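Packing and opening study: six people wanted
Posted Feb 6, 2025, by Hertta Räsänen for Landora

Landora is looking for six people to spend two mornings in February opening and repacking small shipping cartons. We pay for your time, and there is no product to buy when it's over.

I should say up front that I have doubts about this study. Hurnness, the packaging firm that asked for it, believes a carton can be made "frustration-free" with a new kind of inner flap. I have opened plenty of cartons that claimed as much and went for the scissors every time. If the flap is good, your results will show it. If it isn't, I'd like that in the report too, in plain words.

The work is done at a table. You get cartons, small hardware items such as cable ties and plastic enclosures, and a sheet to fill in. You open the carton, take out what's in it, put it back and close the flaps.

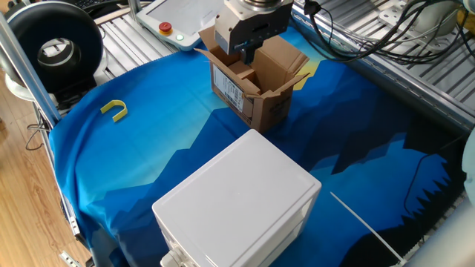 Damian Głowacki wrote back to the first notice that a study paid for by the people selling the flap will find that the flap is wonderful, and asked who gets to see the bad numbers.

Fair question. You do. Every participant gets the full results on the same day Hurnness does, and I wouldn't have taken the job otherwise. Whether they read past the first page is up to them.

On the second morning we move on to tape. The claim to be tested there is that a taped carton can be opened, closed and mailed again without looking like a wreck. You'll score the seam, the corners and the label, on a scale from 2 to 8. I didn't pick the scale.
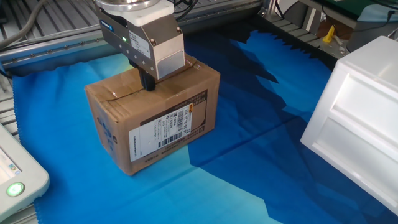
Each session runs three hours with a break. Coffee is provided, and I make no promises about it.

You should be 18 or older and able to stand or sit at a table for most of the morning. Packing experience is fine but earns you nothing extra. Please don't apply if you work for Hurnness or for Szewczyk, who print the labels.

To apply, send a short note to Hertta Räsänen at the Landora front desk. Tell us which mornings in February you can't do, and describe the last package that annoyed you. Skip the résumé. We will answer everyone, including the people we turn down.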